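April, notebook, evening

Back on the rye starter problem. I wanted to get this down before I forget which jar was which, because last time I trusted my memory and ended up feeding the wrong one for a week (sorry, everybody who ate that loaf).

Where things stand: two jars going, both from the old Furnero starter. Jar A gets the coarse rye from Cârstea, jar B gets the Skurby white. Same water, same shelf, same feed, 200 g flour and 200 g water after I throw most of it out. A is way ahead. It domes up by lunchtime and smells like apples and a little like paint. B just sort of sulks, a few bubbles along the glass and a layer of gray water on top by supper.

My first thought was temperature, so I swapped their spots on the shelf. No change. Then I figured the Skurby flour was old, opened a fresh bag, and still no change, so I owe that bag an apology.

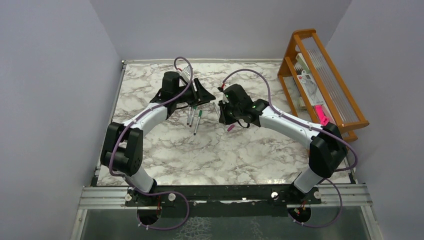
So now I'm leaning toward the flour itself, meaning how much bran is in it. The coarse rye has all the outside of the grain still there and I'd guess that's where most of the food is, plus whatever wild stuff came in on it from the field. To test that I'm starting jar C tonight: Skurby white with two spoonfuls of the Cârstea stirred in. If C wakes up, good, I'll keep going that way. If it doesn't I have no idea and will probably just bake with A forever.

Baked one loaf from A anyway since it was ready. Dough weight 1568 g going into the pan, 200 of that being seeds. Long bake, lid on for the first part. Crust got darker than I like on the left, and our oven has always done that, so turn the pan halfway next time!! I write this every time and I never turn the pan. Crumb was tight but not gummy, nice sour, a bit heavy at the bottom. Next loaf I'll let it sit longer before it goes in and see if the bottom opens up.

Also the Fusix scale is drifting again. I put the same bag of salt on it three times and got 1006 twice and then something silly. New batteries before the next feed, otherwise none of these numbers mean much.

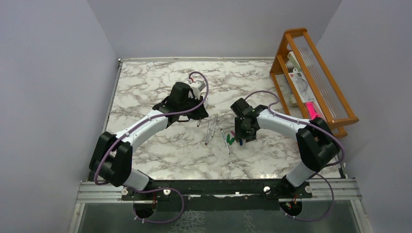
Krisztina Vida: I'd stir the gray water back in before you give up on B. Mine did the same with white flour and I fed it twice a day for a while, smaller feeds, and it came around. Also you're throwing out most of it each time, maybe keep more back? The loaf was good. Needs salt.

OK, twice a day for B then, morning and right before I lock up, and I'll keep half. Leaving A alone. C gets the normal feed so I've got something to compare against. And yes on the salt, I think that was the scale. I'd like to think it was the scale.

To do: batteries, more coarse rye, label the lids with tape and not marker (it rubs off), rubber band on C at the starting level.

Bench notebook, shared copy. Questions: leave a note on the page. Back to top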